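Notebook, cleanup cell, May
Planner branch: retime-and-release

Started at 10 after the usual fight with the license server. Plan for the day was to get the new release logic off my laptop and onto the cell, then see if the two-arm dustpan and brush task survives the new time parameterization. Zoia is still on perception, so her detector was on the main branch all morning and I only touched planning and control.

1. Single-arm pick and place over the tray

Wanted something dull to shake out the release change before dragging a second arm into it. The tray is the black one with the bag liner, and the liner is the whole trouble. It crumples differently every time, the depth map over it is garbage, and the old code took the release height from the depth map. So we'd get a release way up in the air one run and a protective stop the next. Super fun!

New version ignores depth inside the tray footprint. It takes the tray pose from the fit (rim edges only, Zoia's idea and a good one), adds a fixed offset, and goes down slow with the force guard on. If the guard trips early it opens right there and backs straight out. The tape grid is still what we use as the sanity check on the extrinsics: project the line crossings, compare, complain in the log if they drift. They didn't drift today.

One annoyance: the tray sits over a tape line, and the crossing finder wants that line to be continuous. I masked the tray footprint out of the check, same polygon as the depth mask, so now there's a single place to edit it. Xiuying, if your calibration script has its own copy of that polygon, please switch to mine (it's in the cell config under tray_mask).

Also found out the orange bun and the yellow peel get merged into one blob whenever they touch. The sponge is fine, it's off by itself near the front. Doesn't matter for placing, matters a lot if we ever want to pick back out of the tray. Left a note on Zoia's ticket.

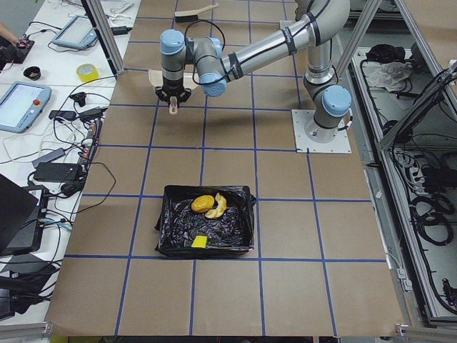
2. Two arms, dustpan and brush

After lunch Zakhar came by and we moved on to the real thing. One gripper holds the dustpan by its handle, the other holds the brush, and the planner has to treat them as one problem or they end up trying to share the same air. Until last week we planned them one after the other, pan arm first and then the brush arm around it. Works, but the brush arm gets whatever is left, and it kept picking silly elbow-out solutions.

Now it's a joint plan with the pan treated as nearly fixed: pose cost on the front lip, small slack in yaw, none in height. The brush gets a stroke made of waypoints in the pan frame, so if the pan shifts the stroke shifts with it. I like this a lot more. First solve took 1140 ms, and warm-started ones are quicker, but I didn't log them properly so no number here (sorry, Marta).

Things that went wrong, in the order I met them:

Collision model for the brush was a box around the bristles with no handle. The handle is long! The planner was happily swinging it through places it shouldn't. Replaced it with two capsules.

Lip height was off by a hair because the tool frame on the pan was measured with an older grasp. Re-taught it with Zakhar reading values out to me, then bumped the grasp version to 8.

Retiming made both arms start together and finish apart. I'd been scaling each trajectory by its own limits. Dumb. One shared path parameter now, slower arm wins. 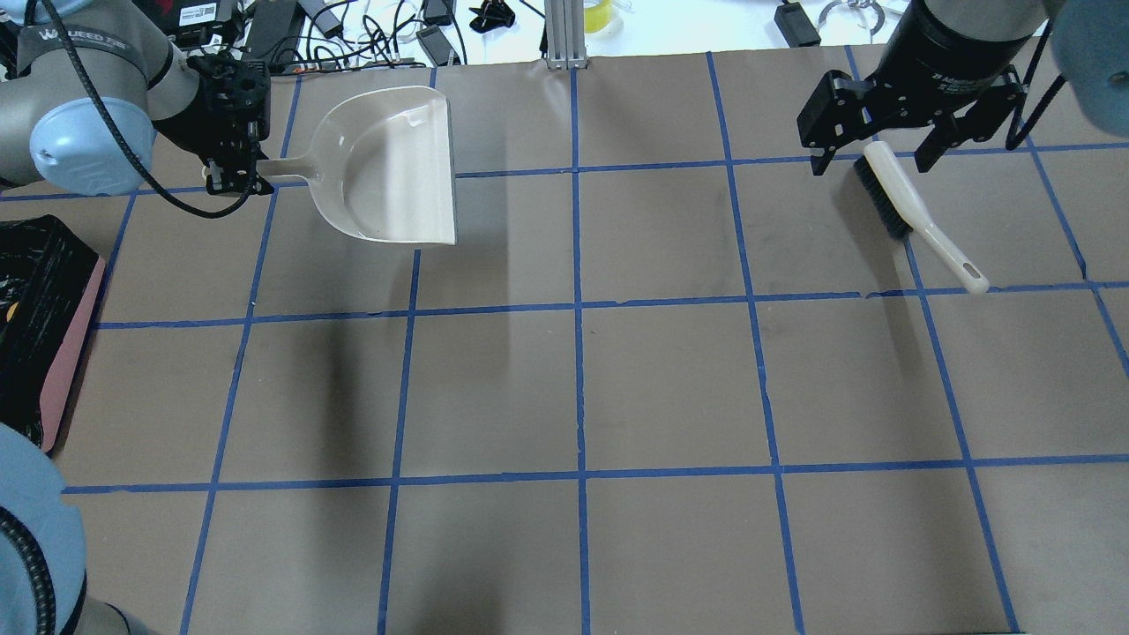

Pan and brush both in the grippers, pan up by the top tape line.

Ran the planner offline on the saved start states afterward, with 13 in the set. All of them solve with the capsules in, though a couple still give me a wrist flip on the brush side that I don't love. I think it's the seed. Nadiia has a seed sampler from the drawer task that might drop right in, will ask her.

To do
- push tray_mask and the release change, tag Zoia for review
- log warm-start solve times like a grown-up
- wrist flip: try Nadiia's sampler, else add a joint-center cost
- write down how we re-taught the pan frame before I forget the order of the points
- dashboard still shows the old grasp version, Marta knows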